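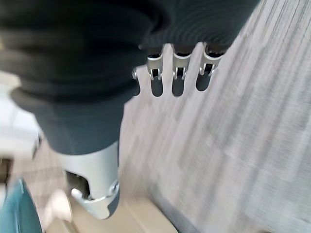

The Marley Robotics Club is a student club at Stirthorpe where people in grades 9 through 12 teach a full humanoid to do ordinary stuff around a living room. We started with 3 members and one very patient teacher, and now we fill the whole room most afternoons! You don't need to know anything about robots to join. If you can tell a metal finger joint from a rubbery fingertip, you already know the two parts of the hand we talk about most, and the rest you'll pick up as you go. Questions we get a lot are answered on this page, and if yours isn't, just come by and ask.

When do you meet?

From 3:30 p.m. until 5:30 p.m., September through the end of the school year. Check the board outside Mr. Matubbar's room for which afternoons are on, as it changes with the sports schedule. Coming late is fine -- knock loudly.

Do I have to know how to code?

Nope. Plenty of our members have never written a line of it. There's wiring, testing, keeping the logbook, planning the tasks, and a surprising amount of furniture arranging. If you do want to learn, Chathurika Mridha runs a beginner group for the first half hour, and she is great at it (she got me through loops in one afternoon after I'd given up twice).

What are you working on this year?

The Tidy Room Challenge! It's our entry for the Perero Cup, and the idea is simple to say and very hard to do: the robot has to put a lived-in room back in order. Our main task is pillows. A pillow on the floor has to end up on the sofa, upright, without the robot knocking anything else over. We like pillows because they're soft and a bad grab doesn't break anything, but they bend and slump in a new way every time, so you can't just play back the same motion.
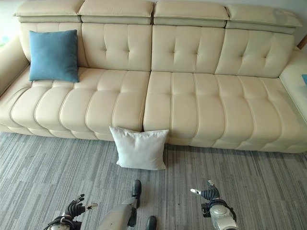
How is the pillow task scored?

Each run is worth up to 400 points. You get 200 for getting the white pillow off the carpet and onto the seat, and the rest depends on how it's sitting when the hands let go. Leaning against the backrest like the blue one at the left end is full marks. Lying flat gets you part of it. A run stops at 300 seconds, which sounds like forever until you're watching one.

What's the hardest part?

Ask five members, get five answers. Mine is the feet. Everybody looks at the hands, but the robot has to stand close enough to the sofa to reach the seat and still leave itself space to bend. Shahnaz Rathnayake will tell you it's corners, and she has pages of notes on corners.

Can I drive the robot?

Yes, after the safety session, and you'll work next to an experienced member for your first few turns. Closed-toe shoes, long hair tied back, and one person always on the stop button.

How do I sign up?

Pick up a form from Mr. Matubbar, get it signed at home, and bring it to any meeting. We'd love to have you!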